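**Handout 4: Reading a simple lease before you sign it**
Evening course "Paperwork for Small Food Businesses" – teacher: Reto Nägeli
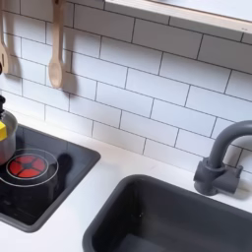 What is the first thing to find in a kitchen lease? The page that says exactly which space you are renting, and which things inside it belong to the rent.

Many people start with the price. I did so too, with my first lease, and I paid for a storage room that I could not lock. The description of the space is often in an attachment at the end, called Schedule A or Exhibit 1, and it is easy to sign without it. If the lease mentions an attachment and you have not received it, ask for it in writing and wait.

## 1. Words we use tonight

- **Landlord** – the person or company that gives the space.
- **Tenant** – you.
- **Term** – how long the lease lasts.
- **Base rent** – the monthly amount before extra costs.
- **Additional rent** – all the extra costs the landlord may pass on to you. Read this word with attention, it can be bigger than it sounds.
- **Fixtures** – things attached to the building: sinks, wall tiles, built-in shelves, hoods.
- **Equipment** – things which can be carried out: mixers, carts, free-standing fridges.
- **Deposit** – money held by the landlord until the end.

The border between fixtures and equipment makes a lot of arguments. A shelf that you bought yourself and screwed into the wall may become the landlord's property on the day you screw it in. Whether this is so depends on the lease and on the law of the place where you rent. Write down beforehand what you bring, what you attach, and what you want to take home again.

## 2. The case for this evening

We work with the same case for the whole unit. Please keep this page.

Delia Bălan makes filled pastries and sells them under the name Ketamero. Until now she baked in a shared kitchen and paid by the hour. She has found a small space in a former shop and the landlord, Zaugg Properties, has sent her a lease. The main points:

| Point | What the lease says |
|---|---|
| Size | 896 square feet |
| Term | 2 years |
| Base rent | $1,000 per month |
| Late fee | $100 for each late payment |
| Deposit | two months of base rent |
| Use | "bakery and no other purpose" |
| Repairs | "Tenant shall keep the premises in good order" |
| Additional rent | "Tenant's share of building costs" |

Look first at what is missing. There is no number for the share of building costs. There is no word about who repairs the drain, the water heater or the roof. There is no date on which the deposit is returned.

## 3. Base rent and additional rent

Delia's base rent for the full term is easy:

1,000 × 24 = 24,000 dollars

The additional rent we cannot calculate, and this is the real problem of the lease. "Tenant's share" can mean at least three things:

1. the part of the floor area that she rents, compared with the whole building;
2. the part compared with the *rented* area only, so if the neighbor's shop is empty, her share goes up;
3. a fixed percentage, which the landlord forgot to write.

In class, Agnes Kvam asked if it is rude to send such a question to the landlord. It is not rude. A landlord who rents to businesses gets these questions every week. You can write for example:

> "Please tell me how the tenant's share is calculated, which costs are included, and what the total was last year for this unit."

The last part is the most useful one. Last year's total is a fact, and the formula can be discussed after you have seen it.

## 4. The use clause

"Bakery and no other purpose" looks harmless when you are a bakery. But Delia would like to sell coffee in the morning, and in May she wants to give baking classes. Is coffee a part of a bakery? Most people would say so, but the lease does not. Are classes a part of a bakery? I would not sign on this hope.

A wider sentence costs nothing at the beginning:

> "Bakery, including sale of drinks and related food items, and baking classes for the public."

After signing, the same change may cost you a fee, or a higher rent, or simply be refused. Satish Salian told us of his own lease for a spice shop, where "retail sale" did not allow him to grind the spices in the back room. He got the change after four months, and he paid the lawyer of the landlord for it.

Please notice also that the lease is only one permission. The zoning office and the health department each have their own view about what you may do in the space, and a landlord cannot promise anything in their name. If the lease says that the tenant is responsible for all permits, ask for a sentence which lets you leave if the permit is refused.

## 5. Repairs

"Good order" is a poor expression in a lease. Good compared with what? My advice is a list with two columns, attached to the lease and signed by both sides.

**Usually with the landlord:** roof, outside walls, foundation, main pipes up to the unit.

**Usually with the tenant:** inside paint, light bulbs, damage you cause, cleaning of the grease trap.

**To be discussed every time:** water heater, heating and cooling, floor drain, front window, cracked tiles and grout, pest control.

The third group is where the money goes. For a food business I would put the floor drain at the top, because a closed drain can close the whole business with it. Seraina Wieser will speak more about drains and grease traps in the next unit, so here I leave it short.

On the day when you receive the keys, walk through the space together with the landlord and write the condition of each item. Open the taps, run the hood, look under the sink. Both sign, both keep a copy. Without this paper you may pay at the end for a crack that was already there.

## 6. Leaving

People read the beginning of a lease with energy and the end with tired eyes – and the end is where the exit is described. Check four points:

- **Notice.** How many months before the end must you write? Some leases continue alone for another full term if you stay silent.
- **Early exit.** Can you leave before the term is over, and what does it cost?
- **Assignment.** May you give the lease to somebody who buys your business? If not, the business is hard to sell.
- **Condition.** "Original condition" can mean that you must remove everything you built. "Reasonable wear accepted" is not the same as "reasonable wear excepted". I have seen this typing mistake in a real lease, and it was signed.

Put the notice date in your calendar on the same day you sign.

## 7. Personal guarantee

Delia has a small company, and she thinks only the company is responsible for the rent. Zaugg Properties has added a separate page with the title "Guaranty". If she signs this page with her own name, her private savings also stand behind the rent.

With a new business it is difficult to avoid this page completely. You can however ask for a limit: a maximum amount, or an end date, for example after the first year if all payments came on time. Ask for the limit before you talk about paint colors and opening dates. Later you have less to offer in exchange.

## Homework

Bring your answers on one page. Handwriting is fine.

1. Write a short letter from Delia to Zaugg Properties with three questions on the lease in section 2. Choose the three you find most urgent.
2. Rewrite the repairs sentence so that it names the water heater and the floor drain.
3. Find the late fee in the table. What do you need to know before you can say if it is fair? (Think of the due date and of any grace days.)
4. If you have a lease of your own, mark the word "additional" each time it appears. You do not need to show me the lease.

**Reading:** the Plilta sample lease, pages 3 to 9. The pages on parking you can leave out.

These notes are for study only and do not replace a lawyer in your own state. One hour with a lawyer before signing is cheaper than ten hours after it, and some legal clinics look at small leases for free – the list is at the back of Handout 2.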